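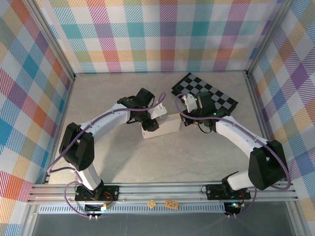

Opinion | Home & Money | Grumbles

The case for the boring fridge

My mother's fridge lasted from before I could reach the handle until after I had left home, married and bought a worse one. It had a dial inside with the numbers one to five on it. We kept it at three. In the summer a bold person might try four. It made a noise like a man clearing his throat before a speech he never gave, and when it finally died, in May, with a cheesecake in it, we were all rather upset, and some of that was about the cheesecake.

My own fridge is a Fernero. It has a screen. The screen can show me the weather, though the screen is in the kitchen and the kitchen has a window. It can play music through a speaker that seems to have been fitted behind the salad drawer. Last winter it asked me to accept new terms and conditions before it would tell me its own temperature, and I stood there at ten past six in the morning with a bowl of dry cereal, scrolling through a legal document to get at the milk. I could have just opened the door, of course. It hadn't locked it. But I felt I was being asked politely and I was brought up a certain way.

I would like to make the argument, before every shop has stopped listening, that most things in a house ought to be dull. A kettle should have one idea. A toaster may have two, if we count bagels. I don't want to form a relationship with my washing machine, which plays eight bars of something sprightly when it has finished, as though it had been to war and come back.

The usual reply is that you needn't use the clever bits. I have tried this. The trouble is that the clever bits use you. My Zokar oven will not heat until it knows what time it is. After a power cut it flashes noughts at me like a sulking child, and I have to find the booklet, which is in the drawer with the dead batteries and the takeaway menus, and hold down two buttons that are printed with the same symbol. My grandmother's oven did not know what century it was and it roasted a perfectly good chicken.

Then there is the money. A plain fridge costs less than one with opinions, or it did, back when you could find one. When I went looking for a replacement in our local Trovel the young man on the shop floor walked me past the whole row to something priced at nearly £2000 and told me it could suggest recipes. I asked what it would suggest if all I had was half a lemon and some mustard. He said it would probably suggest shopping. I can do that to myself for free.

And when the screen goes, and it will go long before the motor does, you will learn that the part isn't made any more, or that it is made but only as a whole door. A neighbour of mine has a tumble dryer that dries beautifully and can't be started, on account of its start button being a picture of a start button. It's now a shelf. It holds the peg basket. She hangs her washing on the line.

I'm not against progress. I'm very fond of the dishwasher and would defend it in the street. I have come round to the electric toothbrush. But the dishwasher won me over by washing dishes, and it has never once wanted my email address.

The best thing I own is a rice cooker made by a firm called Thammasiri, bought secondhand about 10 years ago from a woman who was moving to Wales. It has a single switch. You push it down, and when the rice is done it pops up with a click you can hear from the garden. No booklet came with it. I have dropped it on a stone floor and it has a dent in the lid shaped a bit like Norfolk. If the people who designed it have since designed anything else, I'd like to be told, and I will go and queue.

Until then I'm keeping the Fernero, partly because it weighs as much as a pony and we had the door frame off to get it in. This morning it informed me that its water filter is feeling tired. It doesn't have a water filter. I've checked.

46 comments | 212 shares

Filed under: Opinion, Kitchens, Things That Beep

Get our weekend read in your inbox. By signing up you agree to our privacy notice. You can unsubscribe at any time.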